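Search this site
Search for: Go

How to Follow Up With a New Contact Without Pushing

Many people who start in direct sales lose their contacts in the first two weeks. They meet a person, they have a nice talk, and then they wait too long or they write too much. In this tutorial I show the follow-up plan which I use for my own small team at Niten. You need a notebook or a simple spreadsheet, and a quiet half hour every morning.

Step 1. Write down the talk on the same day. Put the name, the place where you met, and one thing the person told you about their life. My contact list has 978 names now, and without these notes I would not remember even 100 of them.

Step 2. Send a short first message the next day. Do not put a link in it. Say that it was good to meet, mention the one thing from your notes, and ask one easy question. Three sentences are enough.

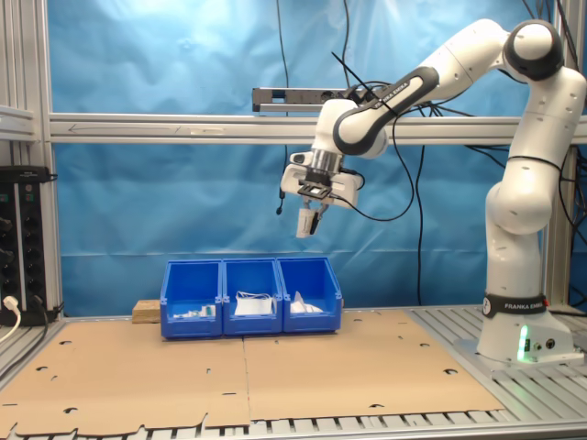

Posted by Veerle Claeys | 2024-09-14 | Filed under: Prospecting, Follow-Up

Step 3. Wait four days. If the person answers, talk with them like with any other person. If they ask what you do, tell them in plain words, with the price and the monthly cost included. I say the income part also, and I say that most of it depends on regular customers.

Step 4. Offer a sample or a call, only one of them. When you offer both, people choose nothing. For a call, give two possible times and keep it under 11 minutes. I set a timer on my phone, and when it rings I ask if they want to continue.

Step 5. Ask for a clear yes or no. I write: "Is this something for you, or shall I take you off my list?" It felt rude to me in the beginning. My colleague Obadia Ndung'u taught me this sentence in March, and since then I receive more answers than before — many of them are no, and this is also fine.

Step 6. Mark the result. Use only three words: yes, no, later. For every "later" you must write a date, otherwise you will forget it. For every "no" you stop writing to this person about the business.

If you have more than one product line, make a separate page for each. I keep Lulholm customers apart from the others, as they order in a different rhythm and need a reminder every second month.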